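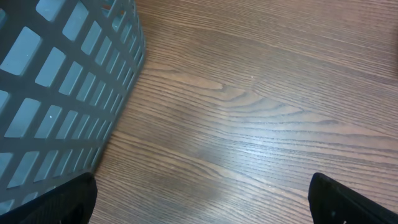 Rosalie Rüegg reckons you should never call it "the new colleague", and she told me so before I'd even got my coat off. A colleague can swap shifts with you, she said, and the arm at Strömberg can't. I've kept her rule for this entry, so it's "the arm" all the way through.

Basket work (also basket picking, or at Strömberg just "baskets")

Basket work is the job of getting small goods into and out of open baskets on a tabletop, ready for packing. It's one of the oldest jobs in the mail-order trade round Britau and, until fairly lately, one of the least automated. Boxes all the same size on a belt are easy enough for a machine. A basket with a bit of everything in it is a pain, and I say that as someone who did it by hand for longer than I'd like to admit!

How it's done

By hand, you tip the basket towards you, take what the slip says and set it down on your left (or your right, if you were trained in Stollov, where they do it all backwards). With the arm, a two-fingered gripper comes down over the table, opens, closes on one item and lifts. There's a small camera down by the gripper, so the view it works from is very close up and takes in a lot of table. New starters always laugh at that view the first time. Then they spend a week moving things half an inch to suit it.

The table matters more than I'd have guessed. So does the light over it, and I know of one long argument about a window blind that went on into September.

What changes for the people

The Strömberg site at Iltarham has 26 people on the packing side and 2 arms. When the arms came in, most of us expected the talk to be about jobs going. There was some of that, and I don't want to wave it away, but the day-to-day talk was nearly all about pace. A person speeds up before lunch and slows down after it. The arm keeps the same speed all shift, and if you're the one clearing up behind it you end up keeping that speed too, whether you meant to or not. Trygve Ljungberg put in for a change of table over exactly this, and got one.

The work itself has shifted along a bit. There's less reaching and lifting, which my shoulders are thrilled about, and more standing by, checking and sorting out whatever the arm has dropped or given up on. Some people love it. Idun Hovland does (she likes having her hands free to think, as she puts it). Others find the waiting far more tiring than the lifting ever was, and I'm probably in that camp on a bad day.

Training takes 12 shifts at Iltarham, the last few of them on your own with someone in shouting distance. There's no extra pay for it at the time of writing, and that's still a sore point.

Words you'll hear

Nudging: shifting an item by hand so the gripper can get at it. Frowned on in the handbook, done by everybody.

Minding: looking after an arm for a full shift. "Who's minding?" is the first question of the morning, usually asked at the kettle.

A sulk: when the arm stops and won't start again without a reset. Older hands say "strop".

See also: Belt packing; Hand sorting at Stollov; Shift patterns, Britau district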